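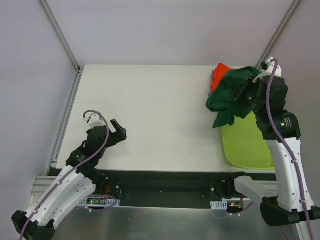
Ticket 333 – Green garment fails fold width check

2 min read

Status: open
Site: Lewis folding table
Template: Jistum, flat fold, 300 mm finished width
Reported: May

Problem: the green piece comes out at 242 mm after the final fold. Target is 300. Orange, beige and lavender pieces pass on the same template.

We use cookies to remember your ticket filters. Accept / Manage

Step 1. Checked the template against the Prureck sheet. Values match. No change.

Step 2. Checked how the fabric gathers when picked up. A narrow pinch puts small puckers into the cloth, and a doubled edge can stay hidden under the top layer when it is laid down.

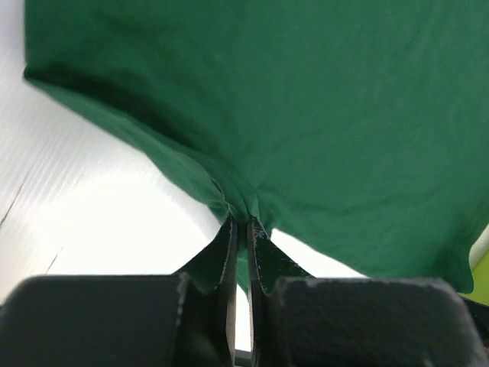
Green fabric gathered at the pinch point, darker fold along the left side.

Step 3. Laid the piece out again and smoothed from the center toward both ends before the first fold. Width after folding: still short. The left end holds more rumples than the right.
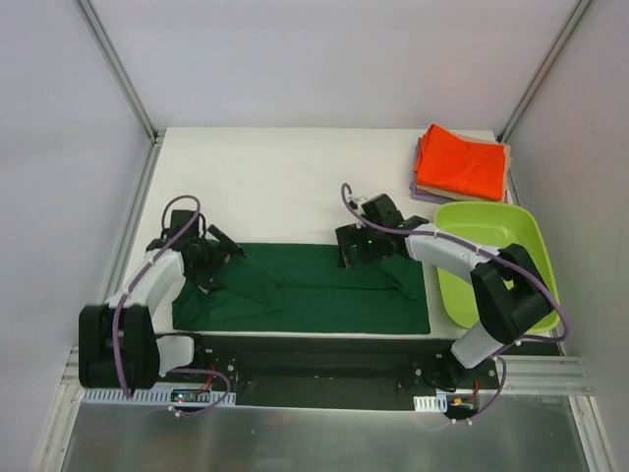
Smoothing alone does not release a doubled edge. It has to be opened by hand, then the cloth pressed flat and measured before any fold is made. Finished stack stays in the far right corner so the middle of the table is free.

Step 4. Repeat with the edge opened, 2 runs, same template. Log the flat width as well as the folded width – the Ikitar form has a field for both.

Pending: results of step 4. Do not edit the template until they are in.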